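Why Glued Panels Move

Edge-glued maple is sold as a stable material, and by the standards of solid wood it is. A panel built from narrow strips will still change width with the seasons, and most failures seen in counters and tabletops trace back to that movement being ignored at the design stage.

Wood takes up and releases water vapor until it is in balance with the surrounding air. A kitchen that sits at 30 percent relative humidity in winter and 60 percent in summer will swing the moisture content of hard maple by several points. Nearly all of the resulting movement happens across the grain. Length barely changes.

Marwa Nasr runs the panel line at Radwan, a shop that glues up blanks for furniture makers. Her incoming stock is held in a conditioned room for 21 days before it is ripped into strips. "If the strips disagree with each other on moisture, the panel records it," she says. A wet strip between two dry ones shrinks after surfacing and leaves a shallow trough that can be felt with a fingertip. The usual remedy is to sand again, and the trough often returns.

Strip orientation matters as well. Quartersawn pieces move less across their width than flatsawn pieces, and a mixed panel moves unevenly. Radwan sorts for ring angle first and color second. Buyers frequently ask for the reverse, and a panel matched strictly for color costs more in rejected strips.
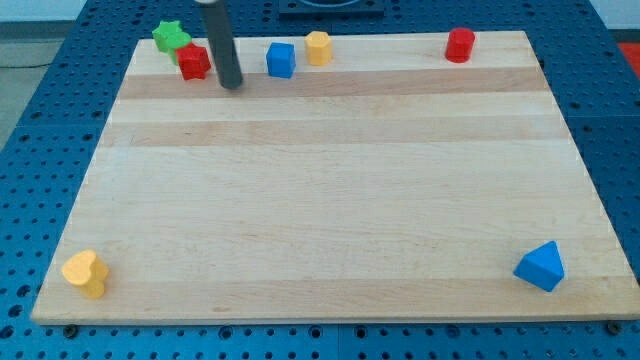

Fasteners and Slots

A panel 2,000 mm long and 92 cm deep should never be screwed tight to its base along both edges. Jarlath Ó Conaill, who handles warranty claims for the counter maker Fenavetti, reviewed 152 returned tops and found the same fault in most of the split ones: round holes, full-size screws, no slots. The center row can be fixed. Front and rear rows need slotted holes that run across the grain, with washers snug enough to hold the panel flat but loose enough to let it slide.

Finish slows the exchange of moisture but does not stop it. Both faces should get the same number of coats — the underside is the one installers skip. A top sealed on one face only will cup, usually within the first heating season, and refinishing the upper face does nothing to correct it.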